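The Long Afternoon of the Mint-Green Tub
An open day at Otomine, where the robots are taught by people doing the housework
November 2, 2022

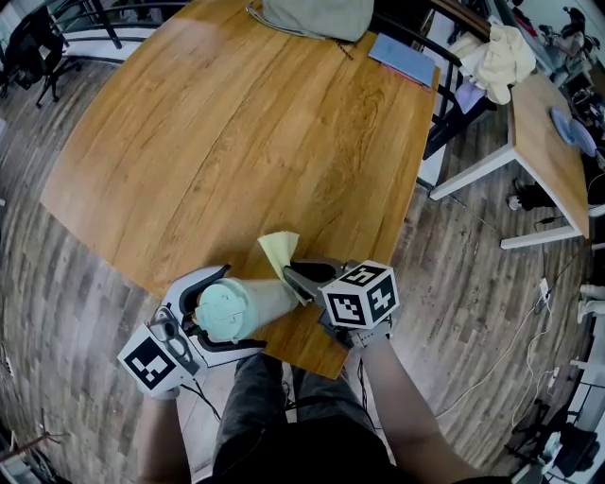 I had gone to Hulness to see robots, and for the first half hour I saw mostly coats. Otomine keeps its cloakroom in the same corridor as its front desk, its tea urn and its fire extinguisher, and when the doors open to the public all four are in use at once, or three of them anyway. By the time I had been given a sticker with my name spelt nearly right, the first demonstration had begun, and I came in at the back behind a tall man in a cagoule. What I could see round him was a person sitting at a wooden table with a gripper in each hand, one holding a pale green container near its lid while the other pressed a folded yellow cloth against the far end. It was as absorbing as somebody else's washing-up generally is, and a good many of us stood there and were absorbed.

The company makes software for robot arms that are meant, one day, to be useful in a house. It has been at this for long enough to have stopped saying which day. What it has learned in the meantime is that a robot picks up a household job best from a great many recordings of the job being done, and that the recordings are best made by people holding the same sort of fingers the robot will have. So the people hold the fingers. They wipe, fold, stack, open, shut and put away, and somewhere in the building a computer makes notes.

"My mother asked what I did with my degree," said Jeptoo Massawe, who runs the recording side and was our guide for the morning. "I told her I tidy up. She said I never did at home."

Massawe has the brisk good humour of a swimming teacher. She had been told to keep the tour to 30 minutes and had plainly decided that this was a figure for other people. She explained the printed cubes on the grippers (patterned squares that a camera can find easily, so that the system knows where each hand is and which way it's turned) and then explained them again for a boy who wanted to know whether they were dice. She said they were not dice. He asked whether they could be used as dice. She thought about it properly and said that you could, but the glue would affect the roll.

The robot proper is called Temba, and lives one room along. It has two arms on a post and no face, a decision the company is rather proud of. An earlier version had a face. It was two dots and a line, and visitors spent so long discussing its mood that they missed the demonstration. Temba's mood can't be discussed. It stands behind a strip of yellow tape, and when it isn't doing anything it holds its arms slightly out from its sides, like someone waiting to be measured for a suit.

Its programme for the open day had been pinned to the door. Wipe a tub. Put a lid on a tub. Fold a tea towel. There was a fourth item which had been crossed out in biro, and no amount of leaning would make it legible.

The tub came first. Ataberk Aydoğan, the engineer in charge, put it on the table in front of the robot with the care of a man setting down a sleeping hamster. He stepped back over the tape. Temba considered. One arm came down and took hold of the tub, the other came down and took hold of the cloth, and the two were brought together and rubbed for a while in a thoughtful way. Then the cloth was put back and the tub was put back and the arms went out to the sides again. There was a pause, and then there was applause, led by the man in the cagoule.

I have wiped a tub. I did it that same evening to check, and it took me no time at all, but I had to admit that I couldn't have told you how I did it. My left hand seemed to know how hard to hold without asking. The right went round the rim, found something sticky and went back. Aydoğan says this is his whole problem. People are so good at the dull parts of life that they've no idea what they are doing, and you can't get instructions out of them.

"We tried writing it down," he told me. "How to wipe. I wrote four pages. A colleague followed them exactly and dropped it."

The lid went less well. A lid has to be started straight, and Temba started it at an angle, turned it with great confidence, and lifted its hand away to reveal a lid sitting on its tub like a beret. The room made a sympathetic noise. Aydoğan set it up again. Another beret. On the third go the lid bit and went round, and the applause was a good deal louder than it had been for the wiping, from which I conclude that a company wanting to please the public should arrange to fail a little first. I put this to Aydoğan. He looked as though he would have liked to say it had been planned.

The tea towel I can report on only in part. A folding robot is slow, and the tea urn had come back into operation. When I left, the towel was flat on the table and being smoothed. When I came back with my cup it was in half, more or less, and a woman beside me whispered that I'd missed the good bit.

Otomine began above a shop selling curtain fabric and moved to its present floor in July, and it still has the look of a household that hasn't found the box with the lampshades in. Everyone on the staff has opinions about the move. The kettle is too far from the desks. The lift talks. The rent, Massawe says, is better, but the light comes in low in the afternoons and gets into the cameras, and for the first few weeks a whole run of recordings had to be thrown out on account of the weather being nice. They have blinds now. She showed us the blinds. I think she was more pleased with the blinds than with anything that had a motor in it.

She is also the keeper of the figures. A single small job needs something like a couple of hundred good recordings before it's worth trying on the robot at all; they have more than 4,000 on the shelf, she said, and the company's rule is that nobody does the same job for a whole day. People go strange. They begin to invent flourishes. One of her best recorders got so quick with lids that the robot, brought up on his work, would fling them on from a height. They had to ask him to be worse.

After lunch (a sandwich, unlabelled, possibly egg) visitors were let loose on the grippers themselves. There was a queue, with children at the front of it and their fathers close behind, pretending to supervise. You hold a handle and squeeze, and a pair of jaws some way beyond your own fingers closes on whatever you had hoped to pick up, or on the air beside it. I'd expected to be good at this. I have picked things up for years. My task was to lift a cloth, fold it once and put it down again, and I would like it recorded, as indeed it was, that I got the cloth off the table. The trouble is that you feel nothing at the far end. You're handling a tea towel through a letterbox. After several goes I'd produced a shape that Massawe described as "definitely altered".

The boy who had asked about dice went next and folded it in one go.

I asked what would happen to my efforts and was told, kindly, that visitors' recordings go into a separate folder. I asked what the folder was called. She said it was just called a folder.

There is a rival, naturally. Everyone at Otomine mentions Cadenik without being asked and then says they never think about it. Cadenik makes an arm that will load a dishwasher, or does so in the film it sends round, and the opinion in Hulness is that one would like to know what the dishwasher looked like afterwards. Aydoğan has watched the film many times. He can tell you the moment where he believes there is a cut. He acted it out for me with two saucers, and I must say I was nearly persuaded.

What he won't do is tell you when a Temba might be wiping tubs in your own kitchen. I tried him from several directions. He talked about tables of different heights, and wet cloths, and cats. He talked about cats for some time. A cat, he said, will sit on the one thing you are about to pick up, and there's nothing in the recordings about it, as the office doesn't have a cat. Somebody had proposed getting one. It had gone as far as a meeting.

The last showing was thinly attended, the man in the cagoule having gone for his train, and I watched it from the front. The tub again, the cloth, the rubbing. I noticed this time that after wiping, Temba gave the cloth a small shake before setting it down. It isn't in the programme and it does no good that I could see. I asked Massawe about it and she went a bit pink. The shake is hers. She does it at home, and so did her mother, and she'd been doing it on the recordings for months before anyone spotted it.

They have talked about taking it out. Aydoğan says it wastes time on every wipe. So far it is still in, and when I went to fetch my coat he was on the other side of the yellow tape with the lid in his hand, trying to see which way it liked to be started.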